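Notes for the baskets talk, Edwood library, small room upstairs

Slides are numbered in the corner. Don't read these out word for word, you always sound like a train announcement when you do that.

Start before the slides. Say hi, ask who came in with a junk drawer on their conscience. Wait for hands. Then tell them about my hallway in November, when I pulled everything out of the closet and found 346 things that had no home at all (yes, I wrote them down, that's the kind of person you're stuck with for the next hour!). Batteries, gloves with no partner, a Kubo lamp manual for a lamp I gave away before we moved to Watden. All of it had been living in bags inside other bags.

So, first point. I love a basket. I own too many of them and I'm not sorry. But I bought mine in the wrong order for years, meaning I bought the basket first and then went looking for something to put in it. Please don't do that. Sort the stuff, see what pile you've got, then go get the thing that holds the pile.

Second point is shape. Round baskets are pretty and they waste a shelf. You get those sad little triangles of nothing in every corner. Go rectangular with soft corners if it's going on a shelf or in a cabinet, go round if it's sitting on the floor by a chair and you want people to say something nice about it.

Third point, sides. Straight sides hold more. Sides that lean outward hold a bit less, but you can put one inside another when they're empty, and in a small apartment that wins every time for me. I have 69 inches of shelf in my whole kitchen, so empty baskets can't be taking up a spot each.

Slides 4, 5 and 6 now. Click slowly, let people look.
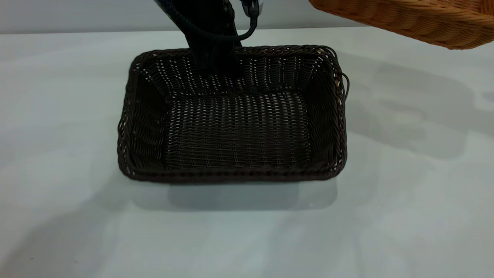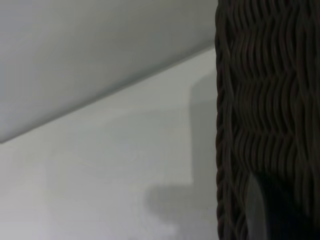
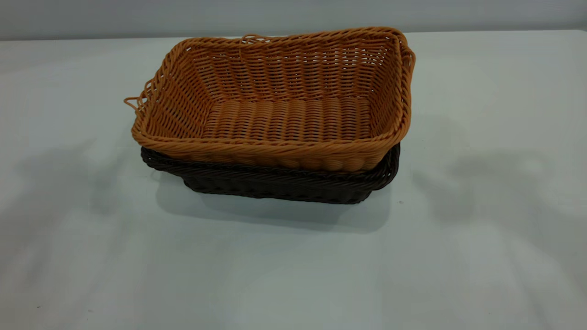
OK, color. I'm going to say something bossy here. Pick two colors for the whole house and stick with them. Dark ones for the stuff you'd like to forget about (cables, spare bulbs, the tax folder), light ones for what you reach for every day. After a week or two your hand just goes to the right one and you stop reading labels. My sister-in-law thinks this is nuts. She has eleven colors and can't find her scissors.

Somebody will ask about real wicker against the synthetic kind. My answer: bathroom and laundry, go synthetic, because you can wipe it down and forget it. Bedroom, whatever you like the feel of. I got a set from Inari years back that I've rinsed in the tub more times than I can say and it still looks fine to me.

Pass the two sample baskets around at this point. Ask people to run a thumb along the rim. A thick twisted rim is nice to grab, and it's where I look first in the store. Then check the corners! Corners are where strands start to work loose. If one's poking out, tuck it back under the row next to it with a blunt needle, or put a tiny dab of clear glue on it. Don't pull. I pulled once and ended up with a long wiggly piece in my hand and a hole the size of a quarter.

Snagging, quick mention: line anything that's going to hold knits. An old pillowcase is fine. I cut mine down, folded the edge over the rim and never got round to sewing it, and it's stayed put.

Money bit. I added up everything I spent on storage the year we moved and it came to about 831 dollars. Pause there, let them groan. I could have done the same job for 200 if I'd measured first. Hold up the tape measure. Measure the shelf at the front AND at the back, old cabinets are never square, and take a little off for your fingers so you can get the basket out again.

Then the ten-minute exercise. Paper and pencils are in the blue tote. Everyone draws one shelf at home from memory, writes down what's on it, and crosses out anything they haven't touched since last summer. Walk around while they do it, don't hover.

Questions after that. If it goes quiet, ask who keeps their onions in a basket and whether the skins drive them up the wall too.

Handouts by the door. Get the tape measure back this time.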